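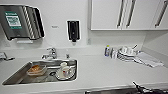 Kha Thân thinks this whole section should be one line long: keep the arm away from the sink until you can prove it stops. I left the longer version in, mostly so that people who skip the one line have something else to skip.

Section 4. First moves at the counter

Before you start: the base has to be clamped (Section 2) and the controller has to be flashed with the Mạch firmware (Section 3). If you flashed the beta in April, go back and flash the stable one. The beta reports the joint limits as loaded when they are not.

Read the steps through once before doing any of them. Steps 5 and 6 need both of your hands and you won't want to be scrolling.

4.1 Power and stop

1. Plug the arm supply into an outlet you can reach without leaning over the arm. Outlets above a counter are handy for phones and bad for this. If the only one is at the back wall, use an extension cord and bring the plug to your side, well clear of the basin.

2. Wire the stop button in series with the motor supply. The Clamunlow kit comes with a lead that goes to the logic board instead. Throw it in the spares bin. That lead asks the software to stop, and the software is the thing you don't trust yet.

3. Turn on the supply and press the stop. The joints should go slack within a second. Do it 5 times. If it fails once, you're done for today.

CAUTION: Slack means slack. With motor power off, the arm falls under its own weight and the gripper lands on whatever is below it. Hold the forearm with your free hand every time you test the stop. The Clamunlow leaflet says the arm "settles gently." Mine put a dent in a bench.

4.2 Setting the limits

4. Open the Rulline panel and go to Joints, then Limits. Clear every value. The factory numbers are for an arm bolted to the middle of a table with nothing behind it, and very few of us have a table like that.

5. With the motors off, move the arm by hand to the farthest position you want on joint 1. Press Capture. Move it to the other extreme and press Capture again.

6. Repeat for the remaining joints. For the shoulder, check the underside of any wall cabinets. People remember the counter and forget what hangs over it. Long bar handles on cabinet doors are worth a second look too, as the gripper fingers can hook behind one and the arm will keep pulling.

7. Set Margin to 50 mm. The panel suggests 5. I have never seen the 5 mm setting hold on a printed arm, whatever the forum says, and the one video I was sent as proof had a cut in it right where the arm slowed down.

8. Press Save, power the controller off, power it on again and read the values back. If they have returned to the factory numbers, you have the April beta. See above.

NOTE: Limits are stored per joint. They don't know about each other. Two joints can both be well inside their limits and still put the gripper through a faucet. There is a collision checker in Rulline that claims to deal with this. I leave it on and plan as though it were off.

4.3 Zeroing the gripper

9. Close the gripper on nothing and press Zero.

10. Open it fully. The readout should say 1,000. Over 1,000 means the horn has slipped on the servo shaft; take the finger plate off and reseat it one tooth back.

11. Set Grip current to 500 mA. It will feel weak. Leave it there through the end of this section.

12. Close the gripper on a folded dish towel and try to pull the towel out. It should come free with a steady tug. If you have to yank, lower the current.

CAUTION: Do not test grip with your fingers. The fingers on this gripper have no give in them and neither does the gearbox.

4.4 A first reach

13. Decide on a patch of open counter to aim for. Leave the basin for later. A sink has a rim to catch on, curved walls that throw reflections at the camera, and a drain the depth estimate treats as a hole going down forever. Steel and chrome are the worst surfaces in the room for the vision side, and a kitchenette puts them exactly where you'd like to work.

14. Set Speed to the lowest step. Put one hand on the stop.

15. Press Reach. The arm should lift, travel across and come down over the target. Let it finish and check where it ended up against where you told it to go.

16. Run the same reach again with the towel as the target. Soft things are forgiving. Move to a plastic container when the towel is boring, and to ceramic a good deal later than you think. A mug on a plate is two problems, because the plate moves when the mug does.

17. Raise the speed one step and go through steps 15 and 16 again.

NOTE: The Diminley people sell a "dishes" task file that is supposed to let you skip from here straight to unloading a rack. I bought it on a Wednesday and had given up on it by the weekend. It may work on their own arm, on their own counter, with their own lights. I would want to see it run on somebody else's before paying again. Plates standing close together in slots leave very little room for a finger to get in, and a file of recorded motions can't find that room for you.

4.5 Water

The arm is not sealed. The printed parts don't mind a splash, but the wrist connector does, and so does the encoder under it. Fit the sleeve from the parts bag before going anywhere near a faucet. The sleeve is a plain tube of thin rubber and I doubt it does much for anything beyond drips, so keep the water off while the motors are on. If the wrist gets wet anyway, pull the plug, take the sleeve off and leave it overnight. Don't use a hair dryer. It softens the printed housing and you will be back in Section 1.

4.6 If it goes wrong

Arm shakes at the end of a reach: lower the Hold gain on the shoulder first. The panel will offer to tune it for you. Write your old values down before you let it.

Arm stops short of the target: usually the margin from step 7 doing its job. Move the target, leave the margin.

Arm reaches the right place on the left side and the wrong place on the right: camera mount is twisted. Loosen both screws, square it, tighten, and redo Section 3.4.

Gripper closes too early: glare. Turn off the light nearest the steel and try again before changing any settings.

Rulline says "All checks passed" and the arm doesn't move: check that the stop is released. The checks don't look at it.

Go on to Section 5 once the reach in step 15 has landed correctly at every speed you intend to use.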